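Kapitel 6
Haushalt und Werkhalle: Was Maschinen schon können

Starre Teile an festen Plätzen greifen Industrieroboter seit Jahrzehnten. Schwieriger sind weiche Dinge wie Plüsch, Fell oder Wäsche, die bei jedem Zugriff ihre Form ändern.
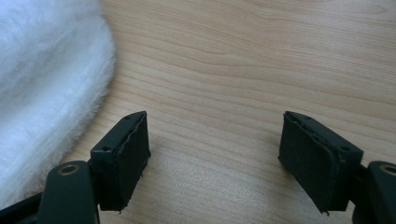
Kann ein Roboter heute einen Haushalt führen?
Einzelne Arbeiten wie Staubsaugen gelingen, ein ganzer Haushalt noch nicht.

Im Versuch der Firma Burkar in Ukau wurden 63 Stoffteile vorgelegt, nahezu 12 blieben liegen. Abschnitt 6.2 behandelt die Ursachen, zunächst geht es um die Greifkraft.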